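6. Comparing finger sets on clear glassware

Use this section once the gripper is mounted and the arm has passed the power-on check in Section 4. The comparison takes 40 minutes per finger set, including the change-over. Clear glass is a hard case for both the fingers and the wrist camera, so finish the runs with the solid test blocks (Section 5) before starting on it.

6.1 Before you start

1. Cover the table with a dark, matte cloth. Tape down any part that could shift when the arm moves.
2. Load the profile GLASS-LOW in the Surnell controller. This sets the grip force limit to 13 N.
3. Check that the wrist camera is in manual exposure. Automatic exposure will drift as the gripper passes over the cloth.
4. Fit the first finger set. Tighten the finger screws by hand, then a quarter turn with the supplied key.
5. Run Home, then Jog Down, and stop with the fingertips above rim height.

CAUTION: Keep one hand near the emergency stop during every first approach. The force limit does not protect glass from a sideways hit.

6.2 Checking the wrist view
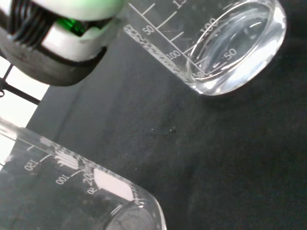
The Rana ribbed fingers and the Trondamby flat fingers are compared on the same objects, with the same lighting and the same start pose. Open the wrist view and confirm that the gripper and the target are both visible before you save the start pose. The graduation marks are the easiest thing to focus on. With a beaker of clear water on the black cloth, the white 50 and 100 should be sharp enough to read, while the gripper itself may look slightly blurred at this distance. Markings can also show up mirrored through the far side of the glass, so pick your focus point on the near wall. If a bright background washes out the markings on one side, lower the exposure one step and check again.

Note: The wrist view is mounted at an angle. Text on the glass will look rotated, and this does not affect the grasp point.

6.3 Running the comparison

1. Place an empty beaker at the marked start point.
2. Select Flondico > Compare > New Run and enter the finger set name.
3. Set the approach height to 197 mm and the approach speed to Slow.
4. Press Start. The arm moves in, closes, lifts, holds and sets down.
5. Watch the contact line during the hold. Record any slip in the run sheet, even if the beaker stays in the grip.
6. Repeat from step 1 until the run counter shows 13.

For runs with two vessels on the table, teach each one as a separate target. The software treats overlapping glass as one shape and will place the grasp point between them. 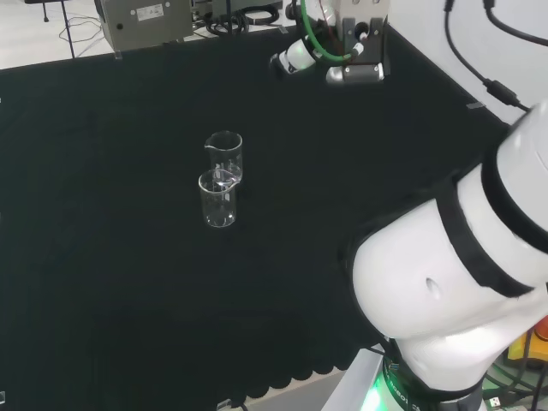 Teach the rear target first, then the front one. If the grasp point still lands in the wrong place, move the vessels apart and teach both again. Do not correct the point by hand in the overlay – the offset is kept for the next finger set and will spoil the comparison.

CAUTION: Do not reach over the table while the ring on the arm base is green. Press Pause and wait for it to change color.

6.4 Changing the fingers

1. Press Pause, then Release Tool.
2. Remove the first set and wipe the mounting faces with a dry cloth.
3. Fit the second set as in 6.1, step 4.
4. Run Calibrate Width. A reading between 870 and 880 counts is normal for both sets. Outside that range, reseat the fingers and calibrate again.
5. Load the saved start pose and return to 6.3.

Note: Water runs are optional. Do them last, at the same speed, and dry the fingertips between runs. To export the results, see Section 7.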